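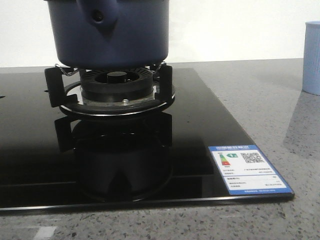 Photo: Jusell

I have a bet going with my sister. She says she'll own a robot that makes dinner before her youngest finishes high school. I say she'll be lucky if it clears the table, and we've put a steak dinner on it (cooked by a person, obviously).

So in May I went to see how the smart money was doing. Jusell is a small outfit that tries out robot arms on ordinary kitchen jobs, the dull ones you and I do half asleep. Give it a gas burner, a pot and a blue cup on a speckled counter, and that's a whole day's work. I laughed when I heard that. Then I watched for a while and stopped laughing!

Take the pot. I grab mine by whatever's closest and never think about it. A machine has to find the little loop handle on the side, stay clear of the glass lid, and set the thing back down square on the burner supports. And the cooktop is shiny black glass, so everything on it has a twin underneath. Cameras hate that, apparently.
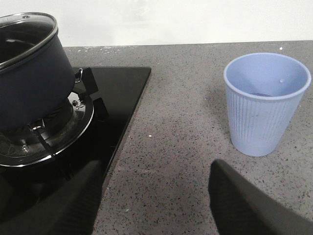 Svenja Ruppert

The cup is the easy one, or so I figured. It's light, it has ribs down the outside, it's wider at the top. A toddler can manage it. But squeeze too hard and it buckles, too soft and it slides, and the two fingers have to be open wide enough before they get there. The team told me they had logged 2,491 tries at picking things up, and 669 of those were misses of one kind or another. My sister thinks those are great numbers. I think about my dishes. 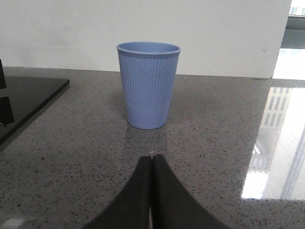

And then there's the light. Sun through a window throws a big white glare over polished stone, and a patch of counter that was easy to read at breakfast looks like something else by lunch. I'd just pull the blind down.

Would I let one into my kitchen? To move a cup, sure, if I had all afternoon. Near a lit burner, no way, not yet. I called my sister on the drive home and offered to double the bet. She wants dessert included.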